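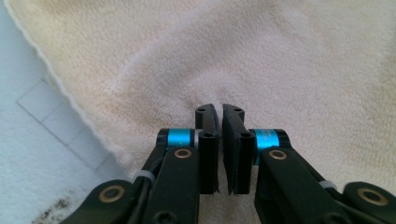

Buy fewer towels and fold them properly

I own more towels than I need, and I suspect most people who read this do too. My airing cupboard had reached the point where the door only shut if you leaned on it. This June I took everything out, kept the cream and white terry ones that still had some life in them, and gave the rest to the kennels on the Pralesach road. I haven't missed any of them.

My view is that a household needs two bath towels a person and a few hand towels for the bathroom and kitchen. One is in use, one is in the wash or on the shelf. Guests can have the spares. The usual argument against this is that you run out if the weather is bad and nothing dries. In 3 winters of living with a line in the spare room and no tumble dryer, I have run out once, and I used a hand towel.

Rochelle Doolan, who used to run the linen room at a hotel I cleaned in, taught me to fold in thirds along the length and then in half, and in half again if the shelf is shallow. The fold goes to the front and the edges to the back. I thought this was fussiness until I had to pull one towel out of a stack without bringing down the others. With the edges at the front you always catch a corner of the wrong one.

I don't agree with rolling. Rolled towels look nice in a basket, and on a shelf they roll off. They also hold a damp middle if you were impatient taking them down from the line, and you find out by the smell a week later.

Colour is a matter of taste, but I will put in a word for cream. White goes grey if it shares a wash with anything at all, and dark towels leave fluff on you for months. Cream hides a certain amount and can still be washed hot.

As for weight, the shops would like you to buy the heaviest. I had a pair at 800 grams per square metre, a present, and they took two days to dry indoors and felt like wearing a rug. A middling towel does the job and fits the cupboard.

Fabric softener I would leave out altogether. It coats the loops and the towel stops taking up water. Give each one a good shake before you peg it out – that does more for the softness than anything in a bottle.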